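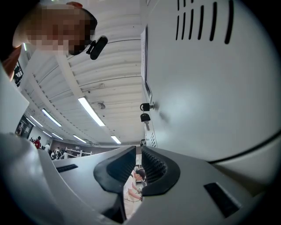 Wrist view from the hand-held unit, fingers open.

From: Phong Thân
To: gripper-users
Subject: Re: which pads for locker doors

Efthymia Gkikas wrote:
> Has anyone run the ribbed pads against the smooth ones on
> metal doors? We get slips at Stadthorpe on the Orkex arm.
> And does the wide lens see enough to be worth the distortion?

We started on this in November. Ribbed pads first: 40 pulls on the upper doors, three slips. Smooth pads, same doors, 23 pulls and six slips, so I stopped there.

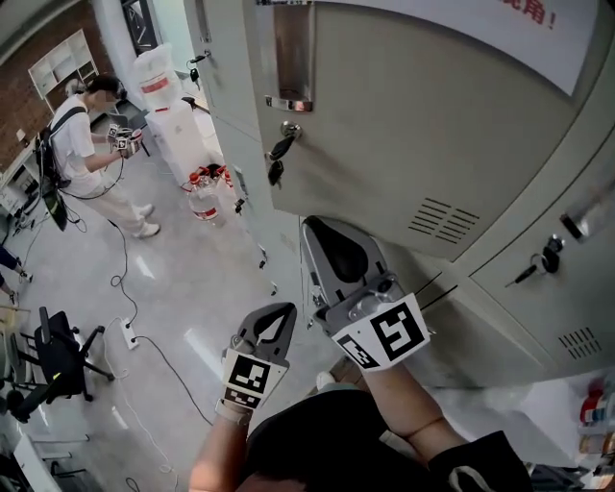
Pushing up on the lower edge of a door works better for us than pinching the handle. The handles are recessed and the fingers don't get far in. Lajos wants to try thinner tips — I have asked Schouten for a price.

On the lens, I would keep the wide one. Tracking held up in more than 100 clips, and the bent edges are handled in calibration.

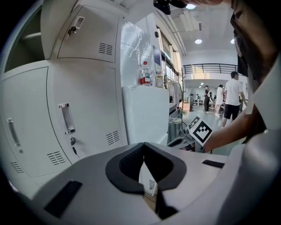 Keys left in the locks are still a nuisance, as the pad catches on the ring. If you have a fix for that, please post it.

Phong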